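By the time the bus dropped us in Grerley it was already getting warm, and the driver waved vaguely uphill when we asked for the castle. You can't miss it, he said, and then of course we did, because the lane splits in two behind the bakery and the left-hand one only goes to somebody's goat shed. Ten minutes lost, and one very interested goat. But the right-hand lane is lovely, all cobbles and walnut trees, and at the top you come out through a little arch and there's the whole valley laid out underneath you with the river looping through it.

I'd been looking forward to this bit of the trip more than the coast, if I'm truthful. The old salt road ran straight through Grerley on its way down from the mountains to the port at Brolau, and for a couple of centuries anybody moving salt, wool or hides had to stop here and pay for the privilege. You can see where all that money went. The houses on the main square have carved door frames that would look over the top on a cathedral, and they get grander the closer you get to the old customs house, as if each family had been peering at its neighbour's doorway and telling the mason to add another bunch of grapes.

The castle itself was the home of the family who ran the tolls. It isn't huge from the outside, and I'll admit my heart sank a bit when I saw the ticket hut and the plastic chairs, but go in! There are 17 rooms open to the public and they get better as you climb. The ground floor is all storage, thick walls and tiny windows, very chilly, with the weighing hall in the middle where they checked the salt. The original beam is still up there, black with age, and our guide showed us the notch where somebody had shaved a bit off one arm. It was caught in the end, though not before the family had bought two more farms with the profits.

She was a marvellous guide, by the way. Born in the town, fiercely loyal to it, and quite scornful about Brolau, which in her opinion has only ever been a harbour with shops. She walked us round at a tremendous pace and told everything in the present tense, so that you half expected the toll-keeper to come round the corner and ask what you'd got in your bag.

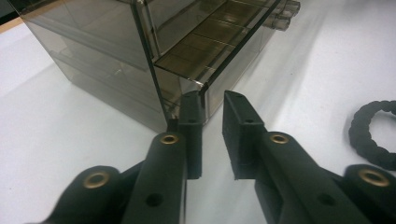
Upstairs is where the family lived, and it's a different world. The audience room has a painted ceiling with every month of the year on it, people pruning and ploughing and killing the pig, and September is just one man asleep under a vine with his hat over his face. I could have looked at that for an hour. The room next door was done by a son who'd been sent away to study and came back with Ideas, so it's all false columns and painted curtains, and there's a painted cat on the painted windowsill. The guide thinks it's vulgar. I thought it was the best thing in the building.

Do bring a jumper, even in hot weather, and proper shoes for the tower stairs. There are 80 steps and they're worn into a dip in the middle, so you end up walking with your feet at the edges like a duck. No rope or rail for the top section either. My knees complained all the way down, but the view is the reason you do it - you can follow the line of the salt road right over the ridge, a pale scratch through the trees, and see how cleverly the castle sits at the one spot where nobody with a loaded mule could sneak past.

Lunch was at a place called Georgiou, on the shady side of the square, with a striped awning and a menu written on the back of a tray. I had the stuffed peppers and a bowl of something with beans and sage that I've been trying to describe to people ever since. It came with a heap of flat bread and a dish of the local salt, greyish and slightly damp, which you pinch over everything. We ordered far too much. The people at the next table had been sensible and were sharing, and they kept glancing over at us with what I hope was admiration.

After that we had the afternoon to ourselves. I wandered down to the caravan yard, which I'd nearly skipped as it only gets one line in the guidebook. It's a big square courtyard with a well in the middle and arches all the way round, stables below and sleeping rooms above. At the busiest time of year it took 200 mules a night. Imagine the smell! Now half of it is workshops, a saddler and a bookbinder and a man mending clocks, and the other half is slowly being put back together. The plaster has gone from a lot of the upper walls and you can see traders' marks scratched into the stone, little boats and tallies and initials, and in one spot a rather rude drawing of a customs officer.

One grumble. The museum in the customs house was shut for lunch when we first tried, then shut again at four when the sign said five, so I only saw it through the window. Go in the morning if you want to do it. The public toilets are behind it and they're clean, but you need coins.

There was supposed to be a stop at Bukthorpe on the way back for the ruined bridge, and I'd assumed we'd be whisked past it for the sake of the timetable, but no, the driver pulled over and gave us twenty minutes. It's well worth it. Of the original arches only 3 are standing, marching out from the bank and then simply stopping over the water. The river took the rest in a single night, and the salt traffic shifted to a ford further up, and that was more or less that for Bukthorpe. A few cottages, a chapel, a very friendly shop selling cold drinks and honey. I bought two jars, one of which has since leaked all through my rucksack.

We got back to the hotel sticky and dusty at half past seven, just as they were laying the tables on the terrace. Tomorrow is the long drive up to the pass, with a five o'clock start, so I've set two alarms and put my walking socks out to air on the balcony.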